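Rechercher dans les rapports
Mots-clés OK
Recherche avancée

Projet Sastico - point d'avancement adressé au fonds Nundden
Rédigé par l'équipe de collecte, atelier de Rutside, 14 janvier

Chers partenaires,

Nous vous devions ce point depuis un petit moment déjà, et nous vous remercions de la patience avec laquelle vous l'avez attendu. La convention prévoyait un rapport plus bref, mais il s'est passé suffisamment de choses à l'atelier pour que nous prenions la liberté de nous étendre un peu, surtout sur la collecte elle-même, qui occupe désormais l'essentiel de nos journées et sur laquelle portaient presque toutes vos questions lors de notre dernier échange.

Pour mémoire, Sastico vise à constituer un jeu de démonstrations pour un système qui apprend à trier et à ranger des objets courants avec deux bras. Chaque démonstration, que nous appelons un épisode, est conduite à distance par un opérateur, puis relue avant d'être versée au jeu. Les vues sont prises d'en haut et depuis les poignets, ces dernières étant de loin les plus encombrées, ce dont l'apprentissage devra bien s'accommoder.

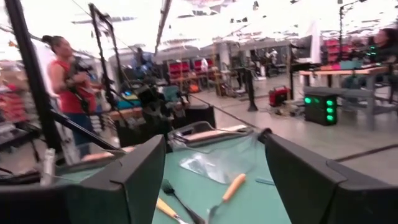 Vue prise depuis un poignet : sur le tapis vert, un sac en plastique froissé, une planchette et des outils à manche.

Le premier lot, celui des outils et des fournitures, nous a demandé plus de travail que prévu. Les objets minces posés à plat se saisissent mal, et nous avons dû revoir deux fois la consigne donnée aux opérateurs avant d'obtenir des gestes assez réguliers pour être comparés entre eux. Nous avons conservé 200 épisodes de cette période, après relecture, et nous avons préféré ne pas forcer le chiffre.

Le second lot concerne les couverts, plus précisément les fourchettes, à répartir dans des bacs selon leur aspect. C'est un exercice que nous aimons beaucoup (on se prend au jeu !) parce qu'il a l'air simple et qu'il ne l'est pas du tout dès que les dents s'accrochent ou que deux manches se recouvrent.

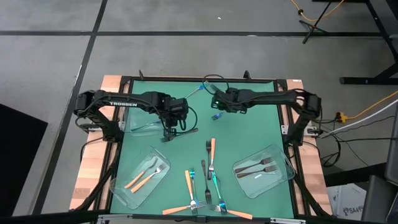

La règle de tri a été arrêtée après de longues discussions, et nous croyons qu'elle tient maintenant debout. L'opérateur choisit lui-même la fourchette par laquelle il commence, mais un bac ne reçoit qu'une seule famille. On le voit bien aux deux bacs de devant, avec deux manches orange à gauche et deux fourchettes de métal sombre à droite, tandis que le reste attend encore sur le tapis. Les reflets bleutés de certaines pièces changent beaucoup d'un angle à l'autre, et nous avons demandé aux relecteurs de signaler tout épisode où la famille leur paraît douteuse.

La disposition de départ varie d'un épisode à l'autre. Nous avions commencé par des fourchettes bien écartées, et les premiers essais d'apprentissage, menés avec l'outil Rashidi, donnaient des résultats flatteurs qui ne résistaient pas au moindre chevauchement.

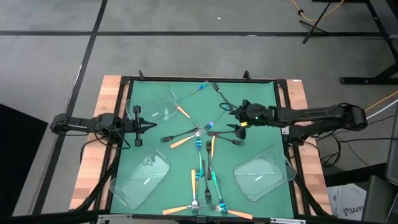 Nous avons donc défini 17 dispositions, de la plus aérée à la plus emmêlée, et les opérateurs les parcourent dans un ordre tiré au sort. Les séances durent jusqu'à 6 heures, pauses comprises - au-delà, la fatigue se lit dans les gestes et la relecture écarte trop de choses pour que cela vaille la peine.

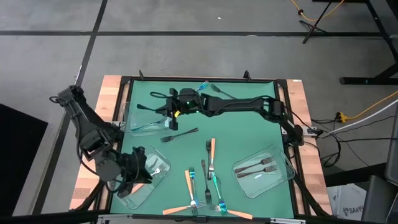 La coordination des deux bras reste notre principal sujet de préoccupation, autant vous le dire franchement. Les opérateurs débutants ont tendance à travailler d'une main puis de l'autre, ce qui donne des épisodes propres mais peu instructifs. Nous cherchons plutôt des situations où chaque pince a son bac, l'une au-dessus de celui du bas à gauche, l'autre vers celui du haut, où se trouve déjà une fourchette argentée. Cela suppose que les bras se partagent l'espace sans se gêner, et il a fallu à chacun plusieurs séances pour prendre le pli.

Côté budget, nous restons dans l'enveloppe, à l'exception du stockage, pour lequel nous vous adresserons une demande séparée. La relecture a pris du retard sur la collecte. Cinq personnes s'y consacrent désormais à temps partiel et nous pensons être à jour en avril, avec une première version du jeu à vous remettre dans la foulée - sans les épisodes douteux, qui feront l'objet d'un dossier à part.

Merci encore de votre confiance, et de vos questions, même les plus pointues. Vous êtes les bienvenus à Rutside si le trajet vous tente.

À lire également
Sastico : guide de relecture des épisodes
Sastico : consignes aux opérateurs, lot couverts
Rashidi : notes sur les premiers essais d'apprentissage
Fonds Nundden : calendrier des remises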